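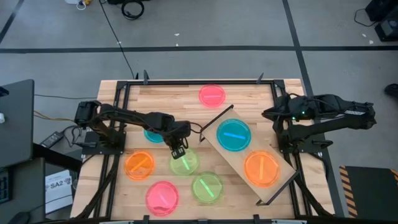
Gripper notes, part 3: thin rims and two sets of fingertips

I have spent most of February on plates. Blocks and cups are forgiving because there is plenty of side wall to close on. A plate lying face up has a rim and not much else, so the fingertip has to arrive at the right height and the right angle, and both of those depend on the arm as much as on the gripper.

Two grippers went through the test. The Castex is a parallel jaw unit with short, stiff fingers. The Tomance has longer fingers with a softer pad and a slower close. Both were run on the same arm with the same wrist mount. The second arm stayed folded back during the single-arm trials.

Layout

Translucent plates in several colors, some directly on the wooden table and some on the raised board. The board adds a height change, so a fixed approach height will not work for every plate. I also set the board at a diagonal to keep myself from hard-coding an approach along the table axes, which I did in part 2 and regretted.

Translucent plastic is a poor target for the depth camera. The rim drops out of the depth map at low angles and the surface behind it shows up in its place. I stopped using depth for the rim and fit an ellipse to the color image. The height comes from a table plane or a board plane, picked by position. It is crude, but the error is repeatable, and I can correct for an error that repeats.

Results

Each gripper got 85 attempts. An attempt counted if the plate was lifted, held for the full wait and put back without slipping.

The Castex was better on the board and worse on the table. Its lower finger is thick at the end and needs clearance under the rim. On the table it tended to push the plate along before it got underneath. Closing faster made this worse. Tilting the wrist to 22 degrees from vertical helped more than any change to the force setting.

The Tomance got under the rim more often but let the plate rotate once it was up. With one contact near the edge, the plate's weight hangs well out from the pads, and a soft pad gives way to that torque. Raising the grip force reduced the sag and did not remove it. I would pick it for light plates and look elsewhere for anything ceramic.

Controller

Vasanthi Paul suggested moving the close command off the main loop, and she was right. With the Mao controller the command was waiting behind the camera update, and the delay varied from one cycle to the next. On its own thread the timing is steady. The longest log from Saturday has 1888 close events in it, bench cycling included, and none of them show the old stall.

I also tried the Ernitz firmware for the wrist. It has better force readout and a worse homing routine. After a fault it homes in the wrong direction first, which pulls on the wrist cable. I went back to the stock version until that is fixed.

Cost

The Castex was 499 dollars without the mount. I paid less for the Tomance, secondhand, so a price comparison would not mean much. Replacement pads for it are cheap and you will need them.

Next

I am going to file the lower Castex finger down to a wedge and repeat the table trials with the same wrist tilt. After that, handing a plate from one arm to the other, where the rotation problem should get harder to ignore. The ellipse fit also needs work where plates sit close together and one rim gets picked up as part of the next.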